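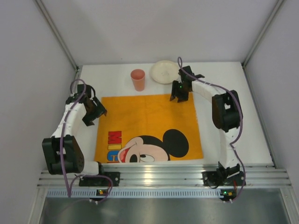 Orange napkin, pink cup, cream plate. The whole place setting, minus the food and the screaming.

I have been reading about napkin folding again, which I know is a strange way for an adult to spend an evening in June. My sister-in-law's kids are coming over for a birthday lunch and somebody in the family chat decided the table should look "fun." So now I own opinions on cloth napkins with cartoons on them.

First opinion: a character napkin is printed to be looked at flat, and then every guide tells you to fold it. Take the Mickey Mouse one. The face sits low on the cloth and turned sideways, with the big letters next to it. Fold that in half the wrong way and you have an orange rectangle with an ear on it. Fold it again and you could have saved your money and bought plain orange.

The booklet I've been using came from a party supply outfit called Jotico, and it has 20 folds in it. I tried most of them on a square I already had at home. I'd say 3 are worth doing and the rest are the same triangle with a new name. The "Sailboat" is a triangle. The "Mountain Lodge" is a triangle lying down. The fan looked fine until I let go of it.

What I've settled on is dull. Lay the cloth flat, pull the corners out, and turn it until the face is the right way up for whoever is sitting there. Fold the plain part underneath and leave the face on top. It takes a few seconds and a six-year-old can undo it without knocking over a drink.

Then there's the cup question. The Geltura people want you to stuff the napkin into the cup so it "blooms." I don't buy it. A kid's plastic cup is light, a cloth napkin isn't, and the first child who wants juice has to pull the whole arrangement out anyway. Cup at the back, plate next to it, napkin in front where there's room. It's not the order in the etiquette books (I looked) but short arms reach the napkin first, and with my crowd that's the item I want reached first.

I'm also not convinced cloth is better for this than paper. Everyone says it is. Everyone isn't doing my laundry. Orange hides spaghetti sauce pretty well, I'll give it that, but a white or peach bit of print won't, and I have yet to see a stain remover that does what the bottle says.

I'll set the table the night before and see what's still folded by noon. My guess is two of them.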